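Quinta-feira, 23 de abril de 2020
Por Andor Veres
Imprimir | Enviar por e-mail

Lavandaria Bunetti passa a recolher roupa à porta em Hurkstead

A lavandaria Bunetti, no centro de Hurkstead, começou nesta semana a recolher e a entregar roupa em casa dos clientes. A loja fechou ao público no mês de março e trabalhou desde então apenas para o lar de idosos e para duas clínicas da zona. O novo serviço funciona de segunda a sexta-feira e está disponível para todas as ruas dentro dos limites da vila, incluindo o bairro novo atrás da estação.

O pedido faz-se por telefone até ao meio-dia. O cliente deixa a roupa à porta, num saco fechado com o nome e o número da casa, e a carrinha passa durante a tarde. A entrega é feita três dias depois. O pagamento pode ser por transferência ou em dinheiro, dentro de um envelope, mas a lavandaria prefere a primeira forma.

“Temos 56 pedidos marcados para os primeiros dias e isso é mais do que eu esperava”, disse a gerente, Ilda Takács, que tomou conta do negócio depois da reforma do pai. Segundo ela, metade das chamadas é de pessoas que nunca tinham entrado na loja. Muitas perguntam só por lençóis e cobertores, que são difíceis de secar num apartamento pequeno.

Os preços ficam iguais aos da tabela antiga. A recolha é gratuita para encomendas com mais de 10 peças. Para quantidades menores há uma taxa de deslocação, que a gerente quer retirar quando a loja puder abrir outra vez.

Uma parte do serviço que já causou perguntas é a devolução dos cabides. A Bunetti gasta por ano 2000 cabides de arame e no passado poucos voltavam à loja. Agora o condutor aceita cabides usados no momento da entrega, desde que não estejam partidos nem com ferrugem. Os de outras lavandarias também são aceites.

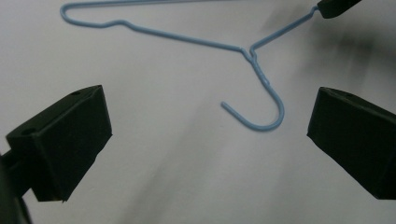
Cabide de arame com revestimento azul-claro.

Os cabides recebidos ficam separados durante alguns dias, são lavados e depois voltam a ser usados. Os que estão tortos demais seguem para a oficina Drurkum, na estrada do moinho, que os junta com outra sucata de metal. A oficina não cobra por isso. A gerente calcula que, se os clientes participarem, a loja poderá comprar menos 1000 cabides até ao fim do ano.

A Câmara de Hurkstead confirmou que a carrinha pode parar nas ruas do mercado durante o período da tarde, onde normalmente só é permitido parar até às dez horas. A autorização é provisória e será revista no verão. Os moradores da Rua do Mercado tinham pedido que a paragem fosse do lado da farmácia, para não fechar a entrada das garagens, e este pedido foi aceite.

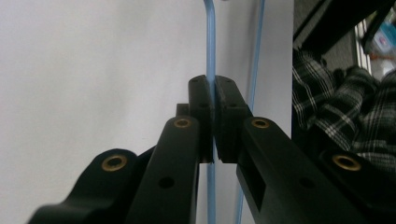 Como preparar a roupa

A lavandaria pede que os bolsos sejam esvaziados antes da recolha. As peças delicadas devem ir num saco à parte, com um papel a dizer o tipo de mancha, se houver. Os casacos de penas e as cortinas continuam a precisar de marcação, e o prazo de entrega para estes artigos é de uma semana.

Não é preciso lavar nem dobrar nada em casa. Também não se deve deixar a roupa em cestos ou caixas, porque a carrinha leva tudo pendurado ou em sacos e não tem espaço para trazer os recipientes de volta. Quem não tem um saco bastante grande pode pedir um no primeiro telefonema, e o condutor entrega-o no dia anterior.
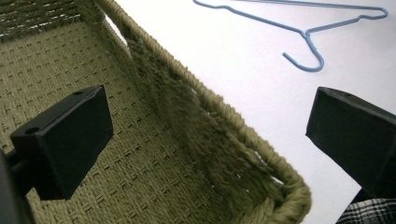
Para os clientes com mais de setenta anos há um horário próprio, entre as nove e as onze da manhã, em que o condutor toca à campainha e espera no passeio até a pessoa confirmar que recebeu. Os familiares podem fazer o pedido em nome deles, mesmo que vivam noutra localidade.

As peças que ficaram na loja em março e ainda não foram levantadas serão entregues sem custo. A gerente pede aos donos que telefonem com o número do talão. Se o talão se perdeu, basta dizer o nome e descrever a peça. Entre as que esperam estão vários fatos e um vestido de noiva, que já tem dono mas não tem data.

A loja atende o telefone todos os dias úteis, das oito às dezasseis horas.

Contactos | © 2020 Todos os direitos reservados | Voltar ao topo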